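Notas do orador — Automação da dobragem na Herrero: o que muda no posto de trabalho
Duração prevista: 8 minutos, mais perguntas

Abertura. Dizer logo que os números são da linha de camisolas da Herrero e que não servem para outras linhas sem nova medição. Referir a Henetti como integradora e passar à frente.

Ponto de partida. Dobragem manual em mesa, 1.000 peças por turno, 4 operadoras. O tempo de ciclo varia pouco entre pessoas e muito entre tecidos. Golas altas e malhas finas concentram as correções.

Célula actual. Dois braços por mesa, um de cada lado, com a peça estendida entre eles. A dificuldade está na preensão: o tecido deforma-se ao ser agarrado e a posição da orla tem de ser estimada de novo a cada passo.

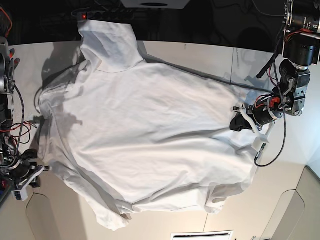
Funções. Das 4 operadoras, 2 passaram à supervisão das células e 2 ficaram na inspecção final. A supervisão inclui repor peças mal estendidas, classificar falhas no Holura e decidir quando parar. Insistir neste ponto — a decisão de parar é da operadora e não precisa de validação da chefia.

Carga física. Menos movimentos repetidos de ombro e punho, mais tempo de pé em vigilância. A rotação entre postos foi introduzida em setembro, a pedido da equipa. Não apresentar isto como ganho líquido; faltam dados de fadiga.

Formação. Oito horas em sala, depois acompanhamento na célula. A categoria profissional ainda não reflecte as novas tarefas. Se perguntarem por salários, responder que está em negociação.

Comparação com Pruddale. Só se houver tempo. Lá mantiveram a dobragem manual para séries curtas, e a Herrero estuda o mesmo.

Passar às perguntas.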